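Let the Slow Heats Be Slow

I have been going to amateur surf contests for most of my adult life, and I want to make the case for the worst part of them: the flat heat. You know the one. Twenty minutes on the clock, four surfers sitting out past the bar, and the ocean does absolutely nothing. People on the beach check their phones. Somebody goes for tacos. And I am standing there with my toes in the sand, completely happy!

There is a push on our coast to get rid of it. The proposal going around would let judges stop the clock whenever a heat goes seven minutes without a scoring wave, and restart it when the sets come back. Marit Sjögren wrote a very fair piece in favor, and I agree with her about nearly everything else in this sport. But I think she's wrong here, and I'd love to talk her out of it.

Surfing is the only thing I know where the field itself gets a say. A kid who reads the water well, who paddles thirty yards north on a hunch while the other three stay put, deserves to win on a single ugly two-foot wave. I watched Areeba Usmani do precisely that at the Magsi Open in January. She had one ride, a short one – two turns and a little floater at the end – and she took the heat over a surfer with a far better cutback. The whole beach went nuts.

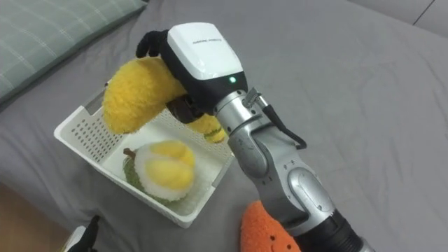

Yellow plush banana over the white basket.

Stop the clock and that heat never happens. The better cutback waits for its wave, gets it, and wins, and then we may as well hold the contest in a pool. I like wave pools, by the way. I've spent more money at one than I'll admit to my family. They're a blast, and they have their own contests, and those are great.

The other argument is about the schedule, and I take it more seriously. Magsi had 101 entries this year, up from 74, and the last final was run in light so poor that the judges were squinting. Stopped clocks would make that worse! If we want to get people home for dinner, cap the entries or add a second morning. Ese Balogun, who has judged more of these than anyone I know, has been asking for the second morning for years, and I'd happily get up at five for it.

So bring a chair and a thermos, and pick a kid in a jersey color you like. When the water goes quiet, watch who starts paddling.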